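Projects > Podow field trial > Progress reports > Second reporting period

We use cookies to remember your settings. By continuing to read you accept this.

Podow field trial: progress report to the Gekard fund

1. Work in this period

Most of the period went into getting the delivery rover ready for its first demonstration outside our own yard. The grant agreement asks for 2 public demonstrations before the final payment. The first took place in February on the access road at Jivstead. The second is still to be scheduled.

The rover drove the road under its own control, with a safety operator walking behind and holding the stop switch. The course was 564 meters one way. Visitors followed on foot in small groups. Wallin, our partner for the drive units, sent a technician for the day and paid for the transport of the rover.

Before the visitors came we drove the course by remote control to build the map. The road is unpaved, with trees and brush on both sides and a stretch of loose gravel. Our earlier testing was all on pavement, and the route planner had to be adjusted for a road with no curb or painted edge.
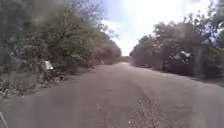 Anathi Naidoo

2. Results of the demonstration

The rover finished the course on every run but one. On that run it stopped on the gravel when the wheel slip estimate went over its limit. The operator cleared the fault and the run was completed by remote control. We have since raised the limit and added a slower speed setting for loose ground. Neither change has been tested at Jivstead yet.

Strong sun was a bigger problem than the gravel. With glare in the camera, the software was slow to tell the road from the verge, and the rover dropped to its lowest speed several times. It did not leave the road. Oda Rustad is comparing the camera logs with the lidar logs from the same runs and will report separately.

Visitors asked mainly about rain, dogs and who is responsible if a parcel is lost. We had no good answer on rain. The current housing is not rated for it.

3. Budget

Spending on the demonstration came to 2,007 against a planned 2,000. The difference was printing. No transfer between budget lines is requested.

4. Next period

- Repeat the gravel section with the new slip limit
- Fit a sun shade to the front camera
- Agree on a place and time for the second demonstration
- Get a price from Wallin for sealed drive units

We ask the fund to confirm whether the second demonstration may be held at Jivstead again, or whether a different site is required.

Podow field trial | Contact the project office | Back to top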